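Clunine flat-pack returns scheme draws few takers

September 2022

Furniture chain Erkell says its take-back scheme in Clunine has been a success, though its own numbers leave room for doubt. The firm promised in spring that shoppers could bring in old chairs, tables and shelves for store credit and keep them out of the tip. It has now logged 759 items, against sales it will not disclose.

Of those, 547 were resold. Erkell did not say what became of the rest, only that they were "handled responsibly".

The credit is part of the trouble. One Clunine couple said they were offered 11 pounds for a dining table that cost them over 600, and had to hire a van to get it to the shop. They took it home again.

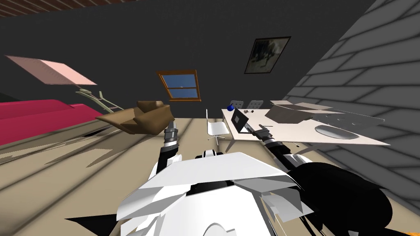

Bulky seating is where the scheme looks weakest. Rival chain Beaudoin dropped a similar offer last year, blaming storage costs, and Erkell's leaflet leaves sofas out altogether. A brown armchair of the sort seen here would be accepted, but only if the buyer still has the receipt. How many people keep one for that long is anyone's guess.

A review is due in October. Erkell will carry it out itself.

Recent items
Fedus depot to close two loading bays
Clunine tip: new opening hours
Beaudoin delays second store
Bus fares up again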